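27/09/2023

Shelves again. Milagros Robles has decided the cleaning aisle at Lilline looks "unloved," and since I am the one who stands in it, the love is my department. I started with the toilet cleaner, which has a red tab on it saying it's newly upgraded. I wish I could say the same for my knees.

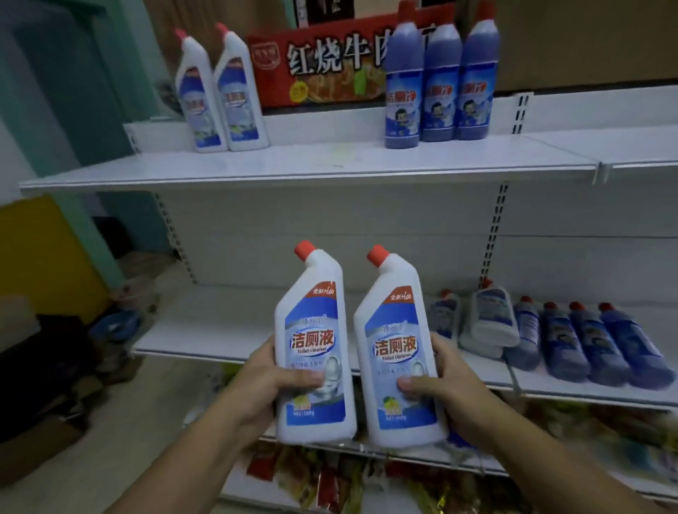
Does toilet cleaner belong on the same shelf as noodles? It should have a shelf of its own, well away from anything people eat, and I've written that in the book for Begoña to ignore.

After lunch (crackers, standing) I moved on to the unit by the brown wall. Half the bottles were lying down, and I envied them. Then the bottom shelf, little brown bottles and snack packets, all at a height designed for a toddler or a very committed adult. Macarena called from Stodport to ask how it was going and I said fine, in the voice.

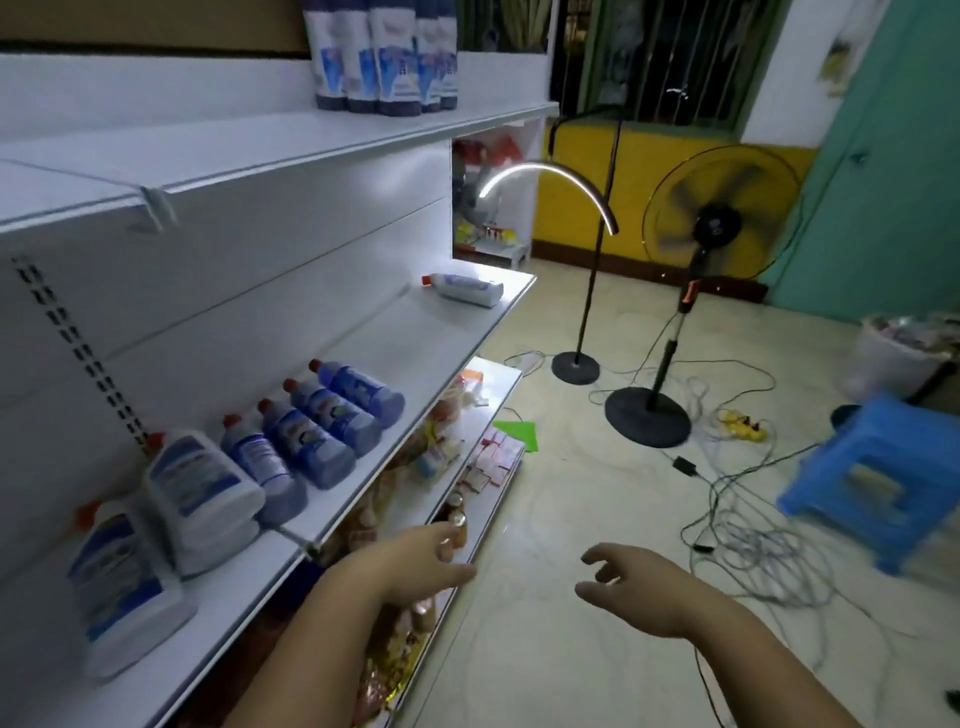
Bottom shelf, with the lamp and the fan for company.

Invoice from Allar came to 527, when we'd agreed on 230. Will argue tomorrow. Need to buy socks.

Last updated: 27 minutes ago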